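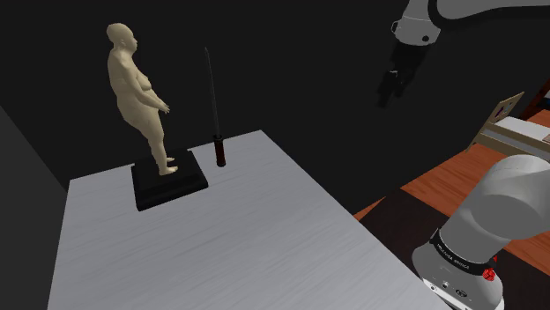
Trukascombe Local History List
Subject: Re: Unveiling of the Winon memorial stone
February 2023

Dear all,

Thank you for the message below, which I read two times with much interest.

> The parish magazine says the stone at Winon was unveiled
> in October, with a hymn and a minute of silence. It says
> also that 285 people signed the book. Does anybody know
> if the families from Yeo were invited to the ceremony?

I can answer one part. The families from Yeo were invited, but the letter came late and only four of them could travel. They stood at the left side of the stone and laid a wreath of ivy after the hymn. My aunt was one of the four – she kept the printed program, and it is now in my drawer.

The program has three readings, and the last is in the dialect of Yeo. I believe this was the first time the dialect was used at a public ceremony in Winon. If I am wrong, please correct me.

About the book of signatures I am less certain. The catalog of the Esteo archive has it under number 977, but when I asked for it I received a different book, a list of bell ringers. Maybe somebody who lives nearer can ask again?

I can scan the program for the list. It is four pages, and the paper is thin, so please give me a few days.

With kind regards from Esteo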